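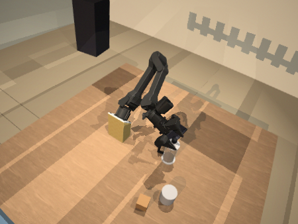 Killel

20 de junio de 2020

Antes de firmar nada, os cuento el plan. Brazo Kekmont con pinza paralela para el banco de pruebas: vaso transparente, cilindro blanco y cubito, todo sobre la mesa. De momento lo tengo en simulación, que es gratis y no rompe vasos. El presupuesto lo cierran en mayo y ya voy tarde para este año, así que pido para el que viene. ¿Compro el brazo solo o el lote con soporte?

Szabó
El lote. El soporte son 200 euros y te ahorras 6 semanas de correos con el proveedor.

Preresex
No estoy de acuerdo. El lote trae una mesa que no necesita y una garantía que caduca mirándola. Brazo solo, y el dinero a pinzas de repuesto. En mi taller cayeron cinco el primer año.

Szabó
Cinco pinzas en un año no es un argumento de compra, es una confesión.

Preresex
Era personal en prácticas. Y yo, dos veces.

Killel
¿Y los vasos? Había puesto 80 euros de cristalería en la partida.

Szabó
Plástico. Y llámalo "material fungible", que "vasos" en una hoja de gastos suena a cena de empresa.

Preresex
En eso sí coincidimos. Pide también el cable largo, que el de serie no llega a ningún enchufe conocido.

Killel
Apuntado. Mañana pido oferta de las dos opciones y pego aquí los precios.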